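Workplace Help – Office Furniture and Shared Rooms

Cables behind a shared desk
Posted Aug 7, 2019

Our department shares one room of wooden desks, purchased from Van Wijk. Cables have collected behind the desk nearest the whiteboard, and the cleaning contractor has asked that they be raised off the carpet. Drilling into the desktop is not permitted.

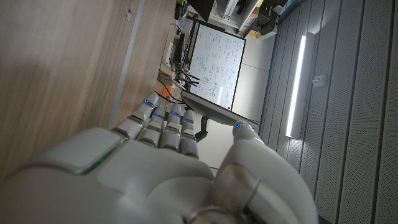 Cables and power strip at the desk edge

What method is recommended for a desk of this type?

Reply from Adeel Bangash
An adhesive cable tray is suitable. The Risero model holds up to 20 cables and fixes to the underside of the desktop without screws. Please disconnect all equipment first, and label both ends of each cable.

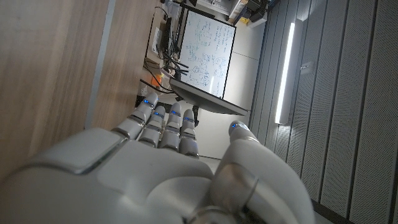 Allow the adhesive to set overnight before placing any weight in the tray. Power strips should remain within reach – do not enclose them.

Reply from a member
We just used ties. Fine since December.

Reply from Clekavbridge Facilities
Please clear the desktop before work begins. Jackets, bottles and packaging should be removed. 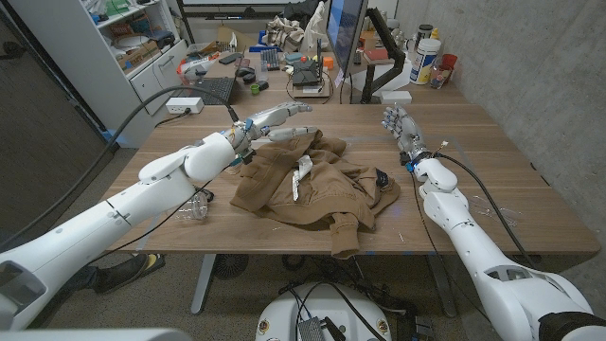

Floor fans should be unplugged and moved out from under the desk as well. Fan cords must not share a tray with data cables.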